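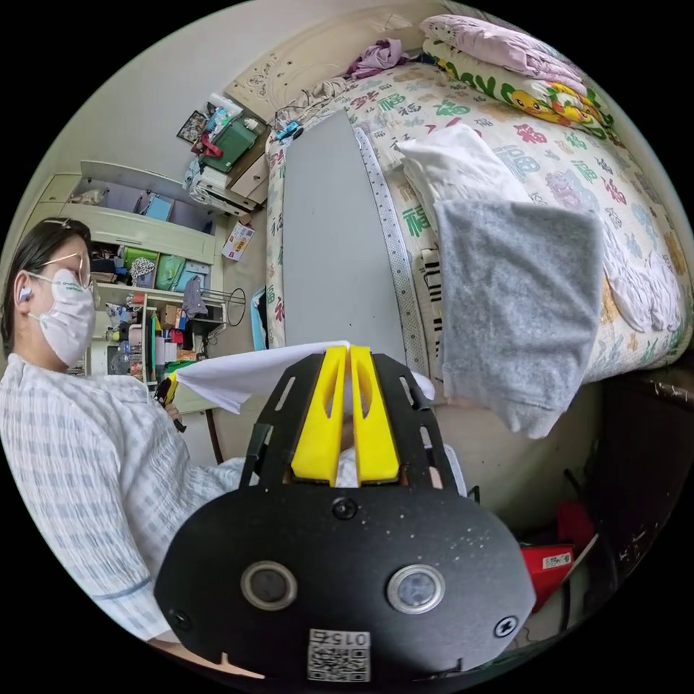
Holding a cloth between two Hurlow grippers.

Hurlow hand gripper kit, reviewed by Anahera Cartwright
May 19, 2022

I bought the Hurlow as a pair, direct from Wemgate, for £436 including delivery. It comes as a box of parts with no electronics beyond the camera module. You build it, hold one in each hand and use it to pick things up, and the camera records what the fingers are doing. The recordings are meant for training an arm afterwards. My arm is a home-built one called Hoani, and what I want Hoani to do is fold washing, so nearly everything I say below comes from using the grippers on cloth. If you want to move blocks or sort screws your experience will probably be better than mine in some places and worse in others.

I built the first one on the kitchen table and the second at the shared workshop in Indville. The second went together much faster, and only partly from practice. The workshop has a proper set of hex drivers, and the L-shaped key that comes in the box is too short to get any purchase on the screws behind the front plate. Buy or borrow a decent driver before you start.

The instructions are a folded sheet with line drawings. They are fine until the step where the finger carriage goes on the rail. The drawing shows it from behind and the step before shows it from the front, and there is no note to say the view has changed. I fitted it backwards and only found out when the trigger pulled the fingers apart. Taking it off again means undoing the front plate. Wemgate has since put a corrected sheet on its website, dated February, but the old one was still in my box.

Fit and finish are mixed. The black body parts are well made and lined up with no filing. The yellow fingers needed cleaning up, with small burrs left in the slots that caught on a jumper straight away. I went over them with a needle file and then fine wet-and-dry paper. After that they ran over knitwear without snagging. I would do this before fitting them. I did it afterwards on the first gripper and got dust in the rail.

The trigger is the weak part. It has a strong return spring, which is good for letting go of things and tiring for holding them. Folding means holding an edge shut while the other hand does something else, and after a stretch of that my forefinger ached. There is a softer spring in the spares bag, not mentioned in the instructions. I fitted it in the left gripper and left the right alone. With the softer spring the fingers open more slowly, and now and then a thin fabric clings and comes along when I move away. I have decided I can live with that on one side.

Grip on cloth is better than I expected from bare plastic. A tea towel or a pillowcase holds well at the edge. T-shirts are harder, and the difficulty is at the start, when the fingers have to get hold of a single layer. Pinch straight down and you get the front and the back together. What works for me is to come in low from the side and push a small ridge of fabric up before closing. Once you have the knack it is quick, but it took me an evening. Heavy denim at a seam is beyond it. The fingers close on the seam and then slide off when you lift.

Weight is reasonable in the hand. The balance is towards the front, so your wrist drops if you aren't thinking about it. For the recordings that matters more than it does for your comfort. My early sessions had the gripper tilted down far more than Hoani's wrist can manage, and I had to throw them out. I now put a strip of tape on the wall at the height I want and check myself against it between goes.

The camera module clips in and stays put. It has a very wide lens, so straight edges near the side of the view come out bent. The software that comes with it corrects for this if you run the calibration, and the calibration is easy enough. You print a sheet, stick it to something flat and move the gripper over it. Use a rigid board. I taped mine to a door first and the paper lifted at one corner, which gave me a bad result I didn't notice until two sessions later.

Each gripper has a printed code label on the front so the software can tell them apart. The labels are only paper. I put clear tape over mine and the software still reads them, as long as the tape has no bubbles in it. Replacement labels can be printed at home.

Where you work makes a difference too. I started at a desk and moved to the bed, which gives more room to spread a shirt out, and the soft surface lets the fingers get under an edge more easily. The drawback is that Hoani is bolted to a hard bench. Recordings made on bedding teach it to push down further than it should. I have since gone back to doing some of the work on a firm surface, even though it is slower. I have also used the grippers to lift clothes out of a basket, which is closer to what happens in real life, and there the short reach becomes a nuisance. The body of the gripper meets the rim before the fingers reach the bottom.

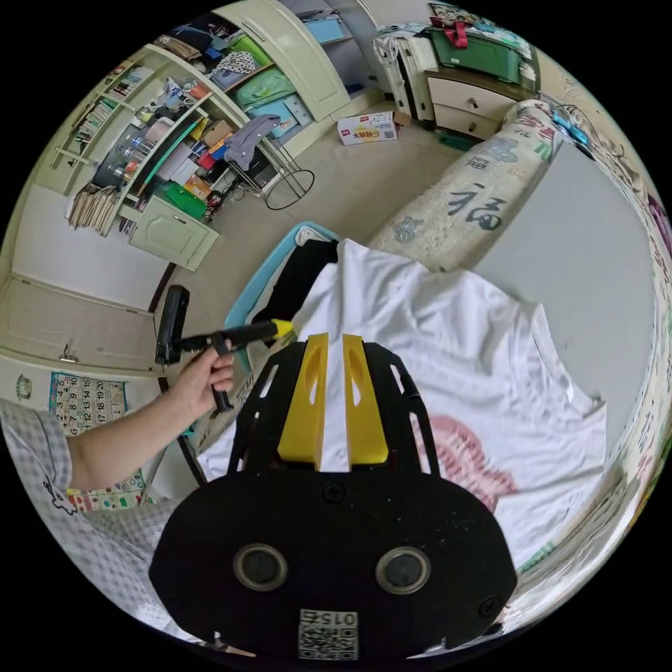 Aroha Harawira says I am making too much of the reach and should have ordered the long fingers, which Wemgate sells separately and which she has had on hers since the start. She also says the standard spring loosens up after a couple of months and that I changed mine too early.

I did try the long fingers after she said so. They get further into a basket, that much is right. They also flex at the tip when you pinch anything thick, and they come with the same burrs. For a single layer of T-shirt fabric they are slightly better than the short ones. For towels they are worse. Swapping between the two means removing 4 screws per gripper and running the calibration again, so you will want to choose one and stay with it. I have gone back to the short ones for most work.

On the spring I can't say. Mine haven't been in use long enough, and the left one no longer has its original.

What I got out of it so far: 100 usable recordings of folding a T-shirt in half and then in half again, from a good many more attempts. Hoani trained on those will pick up the correct edge more often than it used to when I steered it with a gamepad. The second fold is still poor. I don't blame the grippers for that. My own second folds were untidy, and the arm has copied them faithfully, including a habit I have of dragging the hem back after letting go.

Compared with steering the arm directly, the hand grippers are far less tiring for the head and more tiring for the hand. You also don't need the arm in the room. I can record at home and take the files to the workshop, which was the main reason I bought them and the part I am most satisfied with.

Wemgate's support answered one email of mine within a day, about a missing washer, and posted me a bag of them. A second email, asking whether the rail needs grease, has had no reply. I used a little dry lubricant and it has been fine.

Things I would change: a softer trigger as standard, fingers with the burrs taken off, a longer key in the box, and a body with a narrower front so it goes into containers. A wrist loop would be useful as well. I have dropped the right one on a tiled floor and it survived with a scuff on the body, but the camera module popped out and I had to calibrate again.

I would buy the pair again at the same price. I wouldn't buy just one for this job, as cloth needs two hands, and the single kit is poor value when you look at what the pair costs. If your arm has a gripper with a very different finger shape, check the drawings on the website first. I had to print a set of matching fingers for Hoani before any of the recordings were any use, and the file for that is under the spare parts page, not with the downloads.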